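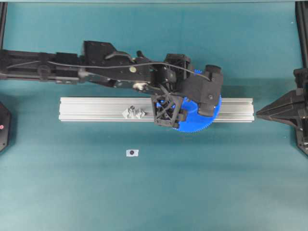
*A black robotic arm above a length of aluminum rail.*

# The Bridge Is Open Again

At ten to six in the morning the line on the Kislow side already reaches the bakery, and what a cheerful line it is! People have brought bicycles, strollers, a cello in a hard case. When the barrier goes up they cross into Lesoswood with their passports still in their hands, and half of them stop in the middle to look at the river.

The bridge was shut for 54 months. For all that time the two towns, close enough to hear each other's church bells, were a 90-minute drive apart by way of the highway crossing at Hekov. Nurses who used to walk to work rented rooms. Couples waved from the banks on birthdays (one pair strung up paper lanterns, and the whole riverside came out to see them).

Now the foot crossing is back, from six in the morning until ten at night, and both towns are making the most of it. The Saturday-style market has moved onto the approach road and runs every morning. Plum dumplings from one side, smoked cheese from the other, and everybody arguing happily over the exchange rate. The Leung, a cafe that kept its lights on through the whole closure with hardly a customer, has put tables out on the sidewalk and is baking 80 poppy seed rolls a day. Get there before eight if you want one.

The rules are still strict. Cars are barred, bags are opened, and anyone under 16 needs a signed letter from a parent. The two councils disagree about who should pay for the new lamps, and the argument has filled the Lesoswood paper since August. Guards on both sides check papers separately, so a crossing that takes a minute on foot can take 10 in the booths.

Few people in line seem to mind. The choir that drew its altos from Kislow and its basses from Lesoswood is rehearsing together again, in the old customs hall, with the windows open. Stand on the bridge in the early evening and you catch most of it, along with the frogs.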